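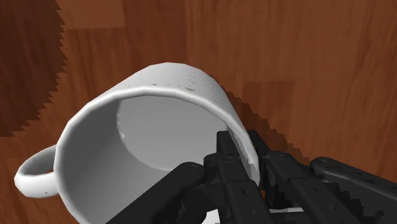 Mug on its side, four-finger hand at the rim. Simulator view from the Clekedell demo.

I took the afternoon off on Wed 21 August to go to the open day at Arkar, which has its manipulation lab on the second floor of the old Hitham building. I had been meaning to go since March, when they moved in.

Most visitors stayed with the arms downstairs. I spent my time at the simulation desk, where Fathima Bhattacharjee was running grasp trials in Clekedell, their in-house simulator. The task is simple to state: a mug lies on a table and the hand has to take hold of it by the rim, on the side away from the handle. The policy had been trained on 636 mug poses, with 33 held back for testing.

A rim grasp on a tipped mug is harder than it sounds. The wall is thin, it curves in the wrong direction for half of the fingers, and a small error in approach angle rolls the mug away. Bhattacharjee said most of their early failures were rolls. They now penalize sideways force before the second finger makes contact, and she considers that the most useful change of the year.

Rendering is clearly not where the effort goes. The shadows on the table have saw-toothed edges, there are rows of gray speckles on the outside of the mug above the rim, and the wood grain comes in visible rectangular patches. I asked whether this hurts transfer to real cameras. Her answer was that the policy sees depth and joint positions only, so the color view is for people. I would have liked to see depth images next to it, but they weren't on display.

Contact is computed by a separate package called Navaratnam, which they run at 715 steps per second. At 100 the fingertips sink into the rim before the solver reacts. She switched between the two settings for me and the difference was plain — the slow one jitters badly as soon as two fingers push against each other through the wall.

My one complaint is the schedule. The hardware session on the same task overlapped with this one, and by the time I got downstairs they were packing up. I have asked to be put on the list for the next one.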